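Packing automation at Rindska

Packing automation at Rindska is the use of robot arms for sorting and packing at the Rindska mail-order warehouse.
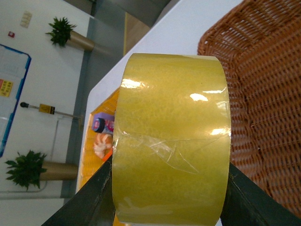
Who works at the packing tables now that the arms are in place? Packers still do, but each one looks after several tables and handles the items an arm has set aside.

Background

Rindska bought its first arms from Mellex and put them into service in September. The software was written by Toivonen. Before the change, packers filled and sealed every order by hand, and a full shift was expected to finish 400 orders at each table. The target is now 700. The busiest day on record, Dec 10, 2020, closed with 2,563 orders shipped.

Changes in the work

Lifting and reaching make up less of the day than they did. Checking screens, clearing stoppages and restocking supplies make up more of it. Soft or oddly shaped goods are often passed back to a person, and gift orders are still wrapped by hand.

The company created 11 operator posts, filled from among the packers after a short course. Operators are paid a higher rate – a point the remaining packers raised in later wage talks. Some packers moved to the returns section at the Zekcombe site. Staff have also complained that the pace is set by the line and that there is less time to talk. Breaks were lengthened in response, and operators may pause an arm without asking a supervisor.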